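How to watch a robot demo without being sold one

I went to the Jusetent open day in December with a notebook and low expectations. The brochure from Grodby, who set up the cell, promised 700 cycles without a fault. Brochures do. If you have a visit like this coming up, try the steps below before you clap.

Step 1. Look at the task before you look at the arms. At Jusetent it was a padlock on a floral-print floor, two arms facing each other across it. Write the task down in one plain sentence. Mine was "open a small padlock." If the host's sentence is longer than yours, ask what the extra words mean. 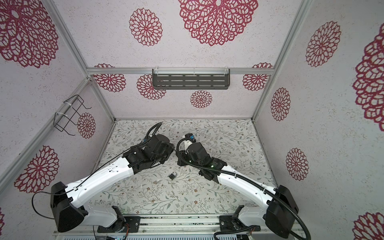

By the Dutden Shop Notes editor

Step 2. Ask who puts the part down, and where. A lock set in the same spot every time is a much easier job than one tossed in at any angle. Ask them to turn it a quarter turn and run it again. Watch their faces while you ask.

Step 3. Find out where the key starts. Getting a key into a keyway is the hard bit. Turning it is less so. Don't let an open shackle impress you until you know which of those the robot did.
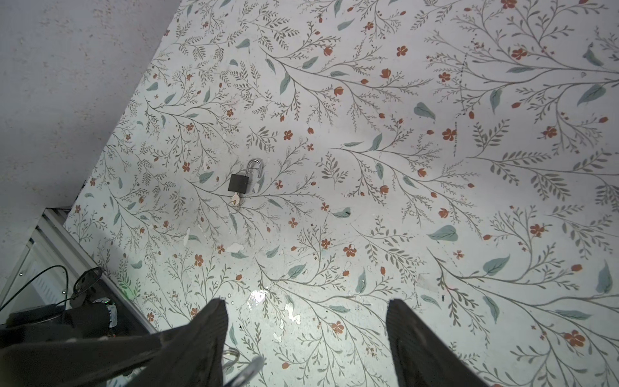
Filed under: Site Visits

An open shackle with the key in the lock is a fine result to look at, but it tells you nothing about the run before it. Ask to see one whole attempt, start to finish, at normal speed.

Step 4. Get the failures. I was told 1,000 attempts had been logged. I asked how many had failed and got a speech on the Chuensuk software. Ask again. Then ask if a person driving the arms counts as a success.

Step 5. Check the work surface. Scuffs and torn patches in the print tell you more than the slides do, so ask what made them.

Step 6. Leave your email off the sign-in sheet until the numbers arrive. I'm still waiting for mine.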